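Does the pH on a bottled water label matter for a kettle or steam iron?

Posted Friday, April 3, 2026 in Home and Kitchen

Tap water in Plerville is hard and my iron spits white flakes. I have been filling it with bottled water for 2 weeks. The label gives a pH and a small table of minerals. Which of these predicts scale? I assumed a pH near 7 meant the water was soft.

Skidesgate
pH and hardness are separate measurements. Scale is mostly calcium carbonate, and what you want from the label is calcium, magnesium and bicarbonate, in mg/L. A water can sit close to neutral and still leave plenty of deposit once heated.

Some labels print the pH with a tolerance and a reference temperature.

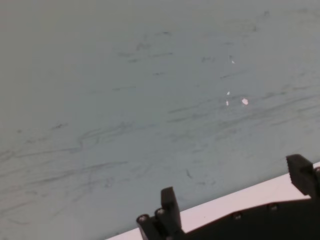
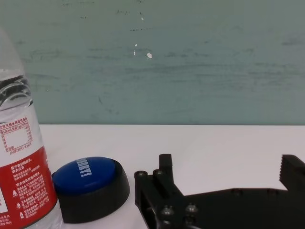
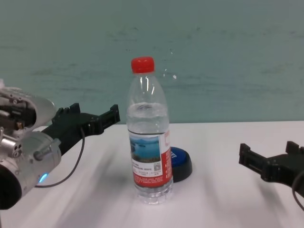
The tolerance covers variation between batches. The temperature is given because the pH of water shifts as it warms, so a reading without one is hard to compare.

To estimate hardness as calcium carbonate, multiply calcium by 2.5, multiply magnesium by 4.1, and add the results. With calcium at 10 and magnesium at 3.6 you get a little under 40 mg/L, a soft water. Many bottled mineral waters come out well above that. Check the iron's manual before switching, as some makers want plain tap water or a mix with distilled.

Kandpal
just buy distilled. mine has had nothing else since last May, no flakes

Purnberg
Descale first. Flakes already in the chamber will keep coming out whatever you fill it with. For the kettle, use citric acid, leave it 30 minutes, rinse twice. Don't put vinegar in the iron unless the manual allows it.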